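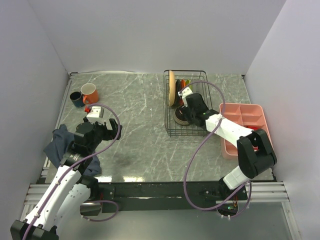

Figure 3. Two mugs, one navy blue and one orange, standing side by side near the back of a marble-patterned tabletop.

4.2 Which cup people reach for in shared kitchens

The diary entries described in Section 4.1 gave us a good picture of when people drink coffee and tea at work, but they said little about the cup itself. Most entries simply read "coffee, kitchen" or "tea at desk." We therefore added a short question to the second round of the diary, asking people to name the cup they used and to say, in a few words, why they took that one. This section reports on the 1079 entries that included an answer.

Entries came from three sites. Mestness is an accounting office with one kitchen per floor. Vakcombe is a public records office where everyone uses a single large kitchen on the ground floor. Nilletti is a print shop with a small break room and a sink, but no dishwasher. All three sites had a mixed stock of mugs: some bought by the employer, some brought from home, and some left behind by people who no longer worked there. None of the sites had a written rule about who could use what.

The answers were coded by Siiri Miettinen and Nadiia Pylypenko, working separately and then comparing their lists. They began with nine codes and ended with five: own cup, size, color, nearest clean cup, and no reason given. Where an answer fit two codes, the first reason mentioned was used. An answer such as "the big blue one, it's mine" was coded as own cup only if the person had named that cup as their own in the intake form. Otherwise it was coded as size.

Nearest clean cup was the largest group, with 568 entries. This was true at Mestness and Vakcombe but not at Nilletti, where own cup came first. The lack of a dishwasher probably explains much of the gap. At Nilletti people washed a cup by hand after using it and kept it on or near their own bench, so the question of which cup to take did not come up each time. One press operator wrote the same two words, "my mug," in every entry for the whole of the diary period.

Color was mentioned less often than we had expected from the interviews. In the interviews, nearly everyone could name the color of the cup they used most, and several people described the kitchen cupboard by color from left to right. In the diary, color tended to come up when something had gone wrong. People wrote that the orange one was taken, or that they had picked up a dark cup and could not tell how strong the tea was. The second remark came up at all three sites. Cups with a light inside did not draw it, even when the outside was dark, and we return to this in Section 5.

Size worked differently for coffee and tea. Coffee drinkers who gave size as a reason nearly always wanted a larger cup, and often added that it saved them a trip. Tea drinkers were split. Some wanted a large cup for the same reason, while others wanted a small one so that the tea would not go cold before they finished it. At Vakcombe, where the walk to the kitchen can take several minutes each way, the first view was more common.

A separate set of answers dealt with cups that people avoided. We had not asked about this, but 23 participants brought it up on their own. The reasons included chips on the rim, a handle too small for two fingers, a slogan the person did not like, and the belief that the cup belonged to someone else. That last belief was often wrong. At Mestness a tall mug stayed at the back of the second-floor cupboard for most of the study because several people took it to be the office manager's. When Hanne Kiiskinen asked about it in a follow-up interview, the office manager said she had never used it and had thought it was a visitor's.

Schnyder's account of shared goods in small groups is useful at this point. In that account, an object with no clear owner is treated as owned once one person has been seen with it a few times, and the others go on avoiding it even after that person stops. Our entries fit the first half of this well. They fit the second half less well, as avoided cups did come back into use when the cupboard ran low – usually in the early afternoon, before the dishwasher had been emptied. People who took an avoided cup at such times often said so in the diary, sometimes with a short apology.

The time of day mattered for the other codes as well. Before 9 a.m. people were most likely to report using their own cup, and answers coded as nearest clean cup became more common as the day went on. The pattern was strongest in February, when a hot drink was logged more often than in any other month of the study.

There are limits to what these answers can show. Giving a reason was optional, and people who cared about cups may have been more willing to write about them. The diary was also filled in after the drink was made, so a reason may have been worked out later than the choice. Martti Rantala repeated the question by phone with a small group at Vakcombe and got shorter answers, with more people saying they had no reason at all. We have kept the phone answers out of the totals and list them separately in Appendix B.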